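Cuaderno del taller de cocina, mesa grande
15 de febrero de 2021

Empiezo por lo que quedó pendiente la semana pasada, el asunto de los tarros. Esko Ojala pasó a los tarros altos todo lo que venía en bolsas de papel y dejó las de plástico para otro día. Hoy he seguido yo con esas. Quería tener los secos de la despensa ordenados antes de preparar la tanda de verduras en salmuera.

Lo primero, vaciar la balda de abajo. Salieron más paquetes abiertos de los que tenía apuntados, varios cerrados con pinza y uno con una goma que se rompió al tocarla. Las lentejas y el arroz van a los tarros de Hendricks, que cierran bien. Los de Natus tienen la junta reseca y los he apartado. Esko dice que se pueden comprar las juntas sueltas en Amthorpe, pero hay que llevar un tarro para comprobar la medida. Queda apuntado para quien vaya.

La báscula pequeña marcaba 2 gramos en vacío. La apagué, la moví al otro extremo de la mesa y se puso a cero. Probablemente el problema es la pata de atrás, que no apoya. Mientras no se arregle, usarla solo en ese lado y mirar el cero antes de cada pesada.

Después pasé a las bolsas. Son un engorro para trabajar: se doblan, el contenido se va a una esquina y, si se cogen por arriba, la mitad del peso queda colgando. Para tenerlas en la mesa me va mejor dejarlas tumbadas, sujetar por un costado y no tocar la parte de arriba hasta que vaya a abrirlas.
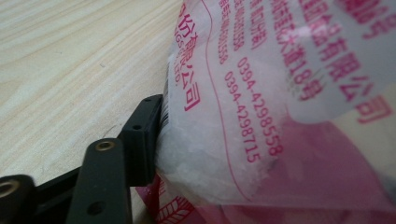 Las etiquetas las estoy escribiendo a mano, con rotulador y cinta de papel. En los paquetes importados conviene copiar el nombre en español junto a lo que ponga el envase, y recortar el trozo impreso para guardarlo en el sobre del cajón. Bongani Mokoena lo hizo así con las especias y ahora se encuentra todo. Lo que no sepamos leer va a la caja de dudas hasta que alguien lo traduzca. No se prueba nada para averiguar qué es -- ya tuvimos una confusión entre sal y azúcar con el almíbar de las peras y hubo que tirar la olla entera.

Para vaciar bolsas con cristales o grano grueso, el embudo de boca ancha. El estrecho se atasca enseguida y al golpearlo salta la mitad fuera. Corte pequeño en una esquina, bolsa inclinada y la bandeja de horno debajo para recoger lo que caiga. La tijera, limpia y seca; la dejo colgada al lado de la báscula.

La salmuera de prueba la hice al final de la mañana, con la sal gruesa del tarro que ya estaba etiquetado. Pesé 30 gramos por litro de agua. Tardó en disolverse con el agua fría, así que templé una parte, removí y añadí el resto después. Las zanahorias cortadas en bastones pesaron 237 gramos, un poco menos de lo que pedía la receta de Vurport, pero llenaban el tarro y no quise apretarlas más. Puse una hoja de col encima para que no floten y el disco de vidrio como peso.

El tarro está en el armario del pasillo, donde el termómetro daba unos 18 grados. Hay un plato debajo por si rebosa. Abrir un momento la tapa cada mañana y apuntar aquí si huele raro o si el líquido baja de la hoja.

Pendiente:
Juntas para los tarros de Natus.
Calzar la pata de la báscula.
Pedir más cinta de papel, queda poca.
Preguntar a Bongani dónde guardó la segunda bandeja de horno.
Revisar con Esko la caja de dudas antes de colocar nada en la balda de abajo.

La mesa la limpié con paño húmedo y la sequé enseguida. Los cristales que caen se meten en la veta y luego raspan al pasar la mano. El suelo queda sin fregar, mañana lo hago yo.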